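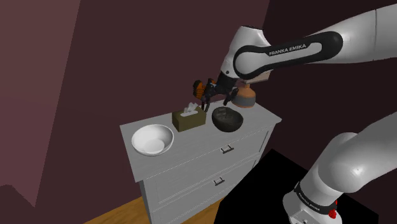
Reading time: 2 min

Figure 2. Robot arm over a light gray chest of drawers. Computer rendering.

4.2 Postponements caused by late disclosure

The Zirnberg files show two distinct kinds of postponement, and the court's own register does not separate them. In the first kind, the prosecution asks for more time and the matter is moved before any witness is called. In the second, a trial has already begun and stops when the defense learns of a statement or record that was not in the docket it received. The register enters both as "postponed, state." We recoded each entry by hand from the bench notes. Where the notes were silent, the entry was left in a third group, "cause not recorded," and excluded from the comparison below.

The second kind is the more costly of the two. A witness who has given evidence in chief must return for cross-examination, and the magistrate is bound to the matter until it ends. In the Zultwood division, a part-heard trial could be resumed only on a day when the same magistrate, prosecutor and defense lawyer were all free. Of the 20 part-heard trials in the sample, 13 were interrupted at least once by a disclosure dispute. Two of these were interrupted again on the same ground after the first dispute had been settled.

Bench notes in the interrupted trials are short but fairly consistent. The disputed item was most often a witness statement taken after the charge sheet had been signed. Phone records and internal company letters came next. Antunes and Whitfield treat late statements as a failure of police filing, and the Zultwood notes give partial support to that view. They also show statements that were filed on time and then held back while the prosecutor sought advice on privilege. These are different problems and should not be given one remedy. A filing deadline would reach the first and leave the second as it is.

Length of delay was measured from the day of interruption to the next day on which evidence was heard. Days on which the matter was called and moved again were not counted as resumption. This is stricter than the measure used by Brandão, who counts any court appearance -- including one held only to fix a date -- as the end of the delay. Her figures for Ramalho are therefore not directly comparable with ours, and we have not tried to adjust them.

Custody status made less difference than expected. Accused persons held on remand had their trials resumed sooner in Mirkari, where a practice note gives them priority on the roll, but no such pattern was found in Zultwood. The practice note does not bind Zultwood magistrates. In 10 of the interrupted trials the accused was on bail throughout, so the comparison rests on very few remand cases and no test of significance was run.

Section 4.3 turns to the costs orders made after these interruptions and the reasons given for refusing them.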